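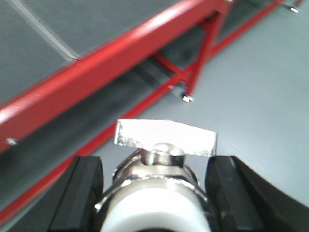 Figure 1. Red metal frame on the gray floor.

Does a Standing Desk Make You Study Longer?
Project report, Human Factors elective
Kuldeep Thakur

1. Why I picked this

Our library bought standing desks last year, and the sign next to them says that standing "boosts focus." There is no source on the sign. I asked at the front desk and was told it came from the supplier, Watberg. A company that sells desks has a reason to like desks, so I wanted to see whether I could find any effect at all with a small test of my own.

2. What other people say

Most of what I found online repeats the same few claims. Standing burns more calories, standing keeps you awake, standing makes you work faster. The calorie claim is easy to believe but has little to do with studying. The focus claim is shakier. Several articles linked to each other in a circle, and the one that had numbers was a survey of people who had already paid for a desk. I would not expect many of them to call it a waste of money.

3. Method

I asked classmates to do the same dull task, which was finding spelling mistakes in a printed text with 300 errors planted in it. Each person did 3 sessions, and could stop whenever they felt they were no longer paying attention. They worked sitting, standing, and then at whichever height they liked. I wrote down the time they stopped and how many errors they had marked.

For the standing sessions we used a Siltetti desk at its highest setting. Phones stayed in bags. Sessions started at 4 p.m., when most of us were already tired from class.
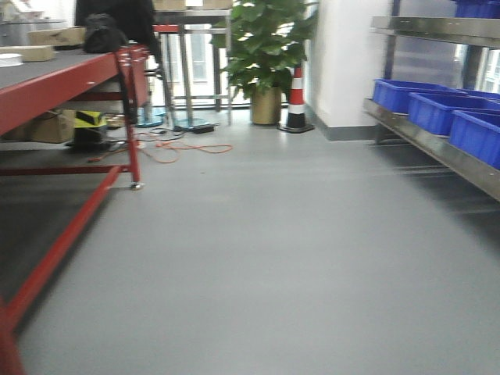
4. Results

People stopped sooner when standing. They also marked fewer errors in total, which you would expect if they quit early. When I looked only at the first part of each session, I could not see a difference I would trust. One person did much better standing, but she had done the sitting session right after a chemistry test.

Given the choice, all but 2 people sat down. Those two said they liked standing because it felt healthier. Their scores were ordinary.

5. Problems with my own test

The group was small and they were all friends of mine, so they knew what I suspected. Everyone sat first and stood second, so boredom may explain the shorter standing sessions as well as sore feet does. I should have mixed the order. Proofreading is also a strange kind of studying, and I can't say much about reading or math from it.

6. What I would tell the library

Keep the desks, because some students like them. Take down the sign, or ask Watberg for the study behind it. I wrote to them in June and got a brochure back.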